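Miles, fees and a very long layover in Faltar

Filed under: Airlines, Points & Miles, Rants

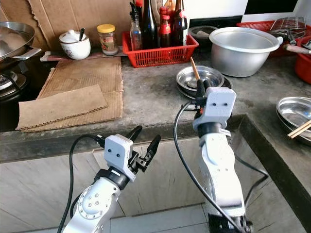 So Nakine Air has "refreshed" its frequent flyer program, and I've spent most of January grumbling about it to anyone who'll stand still. I had 2,552 miles left over after last year's trips, and under the old chart that was enough for a seat upgrade on the short hop to Mandcombe. Now it gets me a checked bag. One way! I was reading the new terms in the kitchen, and I'd have happily poked the screen with a wooden chopstick, like the one over the steel dish up there, if I thought it would bring the old chart back.

What bugs me most is the timing. Nakine dropped the morning flight out of Csonka last fall, told us fuel was to blame, and then put fares up on the flights that were left. Fine, fuel costs money, I get it. But the afternoon flight is packed every time I'm on it, and the middle seat now has a fee attached if you want to pick it. A fee for the middle seat (I checked twice, it's real).

Then there's the connection. If you're going from Csonka to Mandcombe you now have to change planes in Faltar, and you sit there for 4 hours. Faltar is a perfectly nice airport if you like one coffee counter and a gift shop that shuts at 3 p.m. I've read the same rack of magazines so many times I could give you the recipes by heart.

I did look at the other options. The train to Mandcombe takes most of a day. Driving is 800 miles there and back, and my car is not up for that, and neither is my lower back. So I'm stuck with Nakine, and I think they know it, which is probably why the app now greets me with a card offer every single time I open it.

Speaking of which, the card comes with 1,593 bonus miles. Why that number? I have no idea! I asked the chat agent and got a link to the page I was already on. Add it to what I've got and I'd still be short of an upgrade under the new chart, so I passed.

I'm flying again in March, bag checked, sandwich packed, aisle seat paid for through gritted teeth. If any of you have managed to get a morning departure out of Csonka on another airline, please leave a comment and tell me how.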